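Waistband

From the Strachan Home Sewing Encyclopedia, entry by Mhairi Rennie

A waistband is the strip of fabric, ribbing or elastic that finishes the top of a skirt, a pair of pants or shorts and keeps the whole thing up. I've been sewing them for 35 years and I still think they're the part of a garment people notice least until it pinches. If you're new to the subject, start here and then go over to the entries on Casing, Facing and Interfacing, which I keep meaning to tidy up.

Where the word gets muddled

People use "waistband" and "belt" as if they were the same thing, and old pattern envelopes don't help one bit. For this encyclopedia, a belt comes off and a waistband stays on. A yoke is something else again. It's a shaped piece that sits over the hips and may or may not have a band above it. I once had a long letter from a reader in Flodholm who felt very strongly that a yoke is a kind of waistband, and I can see her point, but I've left the entries separate.

Main types

Straight band. One long rectangle, folded lengthwise and stitched on. It's the first one most of us learn (mine was on a brown school skirt, and it was crooked!). It sits best right at the natural waist, where the body goes in. Put it lower and it tends to gape at the back.

Contour band. Cut on a curve, in two or more pieces, so that it follows the body below the waist. It takes more fabric and more patience, and you really do want a good firm interfacing in it or the top edge will stretch as you wear it.

Elastic casing. The top of the garment is folded down to make a tunnel, and the elastic is pulled through with a safety pin or a bodkin. Quick, forgiving, and wonderful for children's clothes. Leave a gap in the stitching so you can get back in and change the elastic later.

Applied knit band. A separate piece of stretch fabric, cut shorter than the opening and stretched to fit as you sew. You see these on lounge pants and exercise clothes. The Skastura pattern for pull-on pants uses one, and it's the pattern I give to beginners who hate zippers.

Faced waist. No visible band at all, just a facing turned to the inside. Some people wouldn't count it. I do, in a small way, and that's why it's on the list.

Contrast bands

A band doesn't have to match. Printed or patterned bands on plain fabric have come and gone for as long as I've been at this, and they're a fine way to use up a scrap too small for anything else. I like a busy print best over something dark and plain — the print gets to do all the talking. Check that both fabrics can go in the same wash, and test a dark one for bleeding before you sew it to anything pale. I skipped that test one August and ended up with a very sad pink border on what had been a cream cotton.
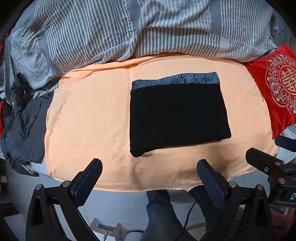
Measuring and cutting

Measure over whatever you'd normally wear underneath, standing up, and then measure again sitting down. Take the bigger number. For a straight band, add your seam allowances plus an overlap for the button or hook. For a knit band I cut a bit short of the body measurement and pin it around me before I commit, because no two stretch fabrics behave alike. Zerero ribbing, for one, has a lot more give than it seems to on the bolt.

Mark the center front, center back and side seams on the band and on the garment, match them up, and ease the rest in between.

See also: Belt loop; Casing; Drawstring; Facing; Yoke

Entry last revised 28 November 2023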